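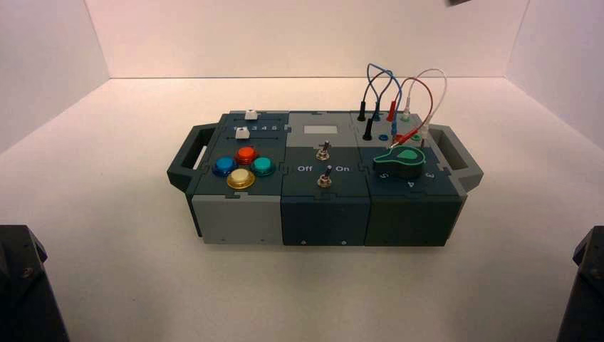
Starting at Husham School: Questions Families Ask Us

Last updated: July

We love hearing from new families, and over the years we've noticed that the same questions come up again and again, usually in the car line or at the very end of a phone call when somebody says "oh, and one more thing!" So we've gathered them up on one page. If yours isn't covered, please call the front office, and don't worry for a second about whether it's a silly question.

When can my child start kindergarten?

Children need to be five by the first day of September. If your child's birthday falls just after that, we know how frustrating it can feel (some of us have fall babies too), but we do have to hold to the cutoff. You're very welcome to put your name down for the following year as early as you like. It doesn't move you up the list, but you'll get our letters and invitations, and many families enjoy feeling like part of things a little sooner.

How many places are there?

We have 51 places in kindergarten, split across three classrooms. Brothers and sisters of current students are placed first, then children who live inside the Husham zone, and then everyone else by drawing. Last year we had 127 applications, so please do list a second choice on your form. Munditz Elementary is the one most of our families put down, and listing it will not hurt your chances with us in any way.

What do I need to bring when I register?

Please bring your child's birth certificate, a shot record, and two pieces of mail showing your current address. A lease works fine in place of one of the pieces of mail. If you're staying with relatives or you're between homes, come in anyway and we'll sort it out together. We'd much rather meet you with half the paperwork than not meet you at all.

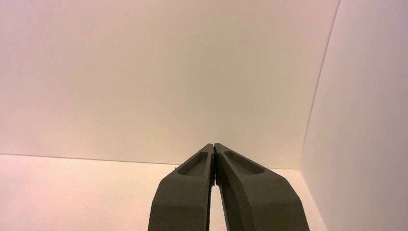 Is there a tour?

There is! We open the building to new families in the fall and again in early spring, starting at 6 in the evening so that parents who work days can make it. You'll hear a short talk in the library, and then you can wander through the classrooms, the art room and the cafeteria at your own pace. Children are welcome, and so are grandparents, and so is the baby who should have been asleep an hour ago. Parking is easiest on the Yen Street side.

What does the day look like?

Doors open at 7:45 and class begins at 8:10. Kindergarten children go home at 2:30, after a full morning of reading and numbers, lunch, a rest, and an afternoon that might be music or science or gym depending on the day. During the first two weeks they leave at noon, which we realize is hard on working families, but it does make for much happier five-year-olds. If noon pickup just isn't possible for you, let us know when you register and we'll save your child a spot in the after-school room.

How does after-school care work?

Our after-school program is run by Fulier, and it goes until 6 every school day. The cost is $70 a week for the first child, with a lower rate for each brother or sister. You can sign up for the whole year or month by month. Snack is included. Homework help is offered to the older grades, and the little ones mostly play outside for as long as the weather lets them.

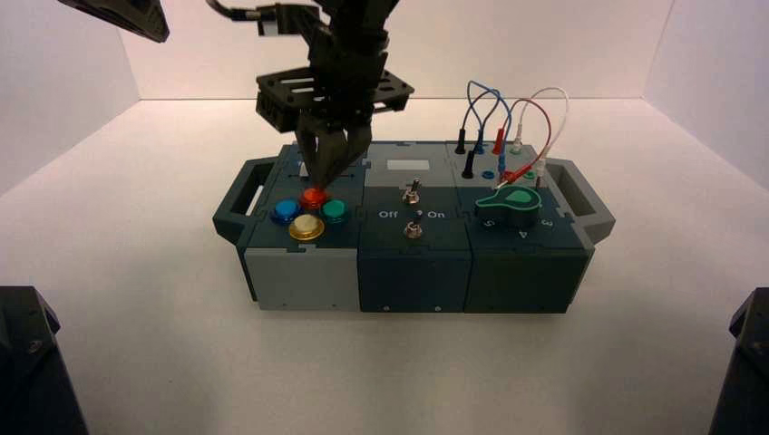
Fulier handles its own sign-ups and billing, so you'll fill out a separate form for that one, and the front office has paper copies if you'd like to take one home. Spots for September tend to go by the middle of the summer.

My child has never been away from me. Any advice?

Oh, we feel for you. Try to visit the playground a few times over the summer so the place feels familiar, and practice the lunchbox, especially the lids! On the first morning, keep the goodbye short and cheerful, even if you have to go around the corner and cry afterward. There's coffee in the library for parents that day until 9:30, and plenty of tissues.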